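Skatar paired hand grippers: station set-up and care

Product page for the Skatar SG pair, sold and serviced by Tistimance
Last revised June 2024

The Skatar pair is a set of two hand-held grippers, one for each hand, used to record handling work that is later taught to a robot arm. Each unit has two fingers, a housing with printed markers, a camera that looks out over the fingers, and a trigger in the handle. The pair is sold with leads, a base receiver, spare finger pads and a carry case.

This page covers how a station is put together and how the grippers are kept in working order. Prices and lead times are on the order sheet.

Choosing the spot

A station needs clear floor on the side where the operator stands, steady overhead light and one piece of furniture or fixture to work at. Daylight is fine if it does not change quickly. Mirrors and glass do not stop the camera working, but the operator should tell the recording software that a mirror is present. The box for this is on the first set-up screen, under Surroundings.
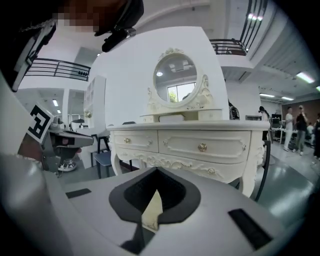
Photo: Birsen Ateş / Tistimance

The dressing table is a good test of reach. Small drawers with round knobs call for a narrow grip, and the carved edge under the drawers is easy to catch with a finger if the hand is held too low. Approach knobs from straight in front, with the fingers half open. Pull slowly.

Other people can work in the same room during a recording. Keep them out of arm's reach of the operator.

Fitting and starting up

1. Set the base receiver on the floor or on a shelf and connect it to the mains. Use the lead supplied.
2. Plug a cable into the underside of each gripper. Push until it clicks, then run the cable back along the forearm. A loose loop at the wrist gets caught on drawer edges.
3. Switch on the left unit first, then the right. Wait for the green light on both.
4. Squeeze each trigger fully and let go, 10 times. This sets the open and closed points for that session.
5. Bring the two grippers into view of each other and hold them still until the software reports both markers.

Step 5 is the one most often skipped. If the right unit cannot see the left, or the other way round, the recording will still run but the distance between the hands will drift, and the file is usually no use. 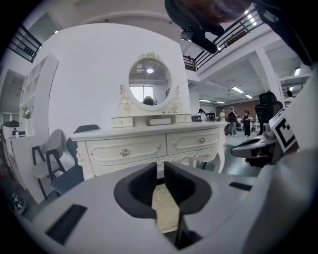
The second gripper and its marker, in view at the dresser.

If a marker is not found, turn the wrist a little before doing anything else. A marker seen edge-on will not read. Next, wipe it with a dry cloth. Scratched markers have to be replaced (part 131, sold in sheets) and the old one must come off completely. Do not stick a new marker over an old one, as the extra thickness is enough to upset the measurement.

Daily care

Wipe the finger pads with a damp cloth at the end of the day and leave the fingers open in the case. Check the pads for shine. A shiny pad slips on metal and painted surfaces and should be changed. In our own workshop a set of pads lasts nearly 50 hours on furniture and a good deal less on cardboard.

Clean the camera window with lens tissue only. Kitchen roll leaves fine marks which show up as haze under strip lights.

Once a week, check the screws at the base of each finger. They should be firm by hand with the short key in the lid of the case. Do not use thread lock - the fingers need to come off for pad changes.

Before putting the operator to work, have them stand on clear floor with both units held out in front, fingers up and open. Look at the lights, the cables and the spread of the fingers, and compare left with right. An uneven spread usually means that step 4 was done on one side only.

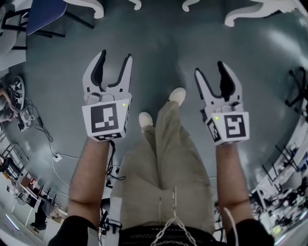 Faults and repairs

No green light: try the other cable. If the unit starts, the first cable is at fault. If not, send the unit in.

Fingers close unevenly: take both fingers off, clean the slide with a dry brush and refit. If one side still lags, the slide is worn. The Grundov slide kit fits both left and right units and takes 20 minutes to change.

Trigger sticks: do not oil it. Oil creeps on to the pads. Return the handle for cleaning.

Units made before February have the older Kumarasinghe connector and need the short adaptor lead. Please say which connector you have when ordering cables.

Repairs are handled by Lovisa Hellström at the Tistimance workshop. Send both grippers even if only one is faulty, as they are calibrated together, and put a note of the fault in the case.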